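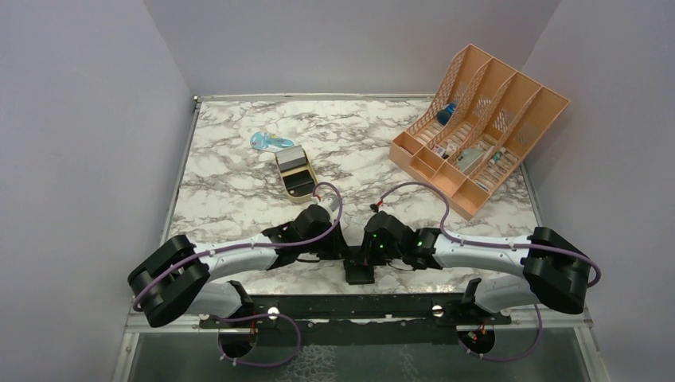

Desk organizer, peach-orange, with a row of trays along the front.

Galdale police open house, November. Notes typed up fast, sorry for spelling.

Got there just after 10, parked behind the fire station as the front lot was all patrol cars with kids in them. Sirens nonstop. Sign-in sheet, sticker, no bag check which surprised me. Tour groups of 16, I was in the second one.

Our guide was Sgt. Roxana Husar, property crimes, been with the department a long time and talks even faster than I do. Started in the lobby with the old call log from when the whole town had one phone line for emergencies. Then dispatch. Glass wall, you stay behind it, no photos. Two people on shift. A call came in while we stood there, fender bender on Skasberg Road, and everybody in the group went dead quiet like we were in church. Husar said the count for last month was 980 calls, and the big majority are noise, parking, and people who sat on their phones. They'd like you to stay on the line if you misdial. If you hang up they have to call back, and if you don't pick up a car may go out.

Holding cells next. Three of them, all unlocked for the day. Smaller than on TV. A man asked if he could be locked in for a picture and she said no, she'd been asked 62 times already and it wasn't even lunch.
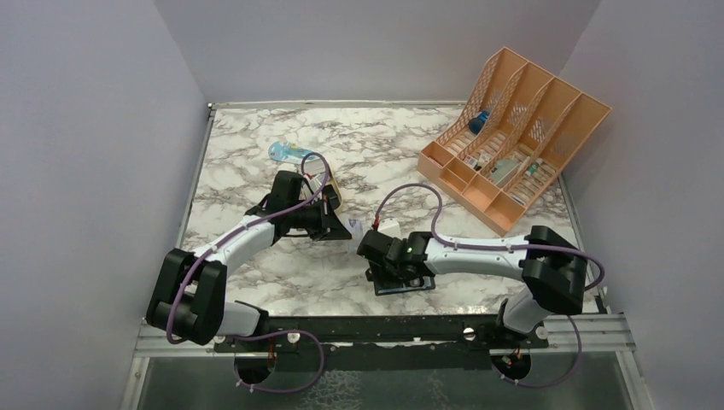 A pair of robot arms reaching in over the tabletop, light blue piece near one gripper.

Evidence intake was the part I came for. Everything gets bagged, sealed, initialed across the seal, logged, then shelved by case number. Every time somebody takes it out there's another line on the form. She passed around a practice bag with a kitchen spoon in it and had us fill out the chain of custody card. Half of us forgot to put the time. She was nice about it but said a defense attorney wouldn't be.

Asked about the break-ins over on Cuypers Street. She couldn't say much, still open. Did say bikes get returned a lot more often when the owner has the serial number written down somewhere, so go do that. I did mine when I got home, took two minutes.

Last stop, the fingerprint table. Ink, not the scanner, the scanner was down. My thumb is still gray. Teh kids loved it.

Then a short talk in the break room from Cathal Ó Flaithearta, who runs the records window. Report copies, how to ask, how long the wait is. Mostly useful. Bring ID and the case number and you'll be out quick. Reports with a juvenile named take longer and may come back with parts blacked out. Lunch hour is the worst time to show up. Goal for the day was 1000 visitors, he said, didn't hear if they made it.

Coffee was bad, donuts were from Rustness so those were gone by 11.

Complaints: no chairs anywhere on the tour, and the back hallway has a step you dont see coming. My neighbor caught her foot on it. Also the K-9 demo got moved up half an hour with no annoucement and we missed it completely. Could hear the barking from the cells.

Would go again, earlier, and stand by the back lot for the dog first. Next one is in spring, date to be posted at the front desk.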